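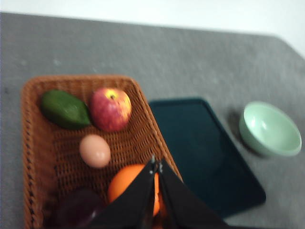
Counter or fridge for unwashed eggs: weight loss log

Forum index > Food storage > Eggs and dairy

o_peltonen
Posted Sep 12, 2019
I keep a small flock at Zatstead and sell at the gate. Customers ask if unwashed eggs need to go in the fridge, so in August I started a log. Every egg gets a pencil number and is weighed on the day it is laid, then again every 9 days. So far there are 215 eggs in the file. Half sit on a pantry shelf, half in a fridge set to 39 F. The pantry group is losing weight a good deal faster, as expected. What I can't explain is the spread inside the pantry group. Eggs from the same hen on the same shelf differ by a factor of 2.

misau_layers
Scale resolution? If you weigh to the nearest gram, your spread is mostly rounding. One egg loses very little in 9 days.

o_peltonen
0.1 g. Savolainen bench scale, checked with a 100 g weight before each session.

H. Väisänen
Then look at the shells. Pore count varies between eggs from one hen, and older hens lay bigger eggs with thinner shells. Divide the loss by starting weight before comparing anything. Also, do you have a humidity reading for that shelf? Without it the pantry numbers can't be compared with anyone else's.

o_peltonen
No humidity reading. I will add a logger. Dividing by starting weight helped some, but egg 119 is still far outside the rest.

riihimaki_i
Candle 119. Hairline cracks are hard to see in room light, and a cracked egg will dry out at several times the normal rate. I throw those out of the data set.

misau_layers
Disagree with throwing them out. If the question is what a customer can expect from a carton, cracked eggs are part of the carton. Flag them and report both numbers.

riihimaki_i
A cracked egg shouldn't be in a carton in the first place. Different question.

Mandla C.
For what it's worth, I gave up on weights and use the float test. One egg at a time, tap water, bowl deep enough that the egg can stand on end.

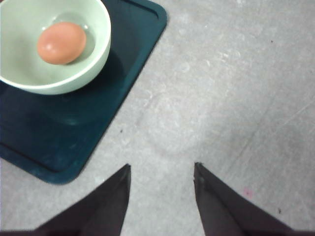
Brown egg in the green bowl.

Lies flat = fresh. Stands up = use it soon. Floats = compost.

H. Väisänen
The float test measures the same thing as the scale, air cell size, with worse resolution. It also says nothing about bacteria. An egg that sinks can still be bad.

Mandla C.
Agreed on bacteria. I still crack each one into a cup first. But I don't need 0.1 g to decide on breakfast.

o_peltonen
Candled 119. There is a crack at the blunt end, maybe half an inch long. I have added a column for it and left the row in. Lundden has a humidity logger in stock, so the next batch will have both readings.

riihimaki_i
Put it on the same shelf as the eggs, away from the door.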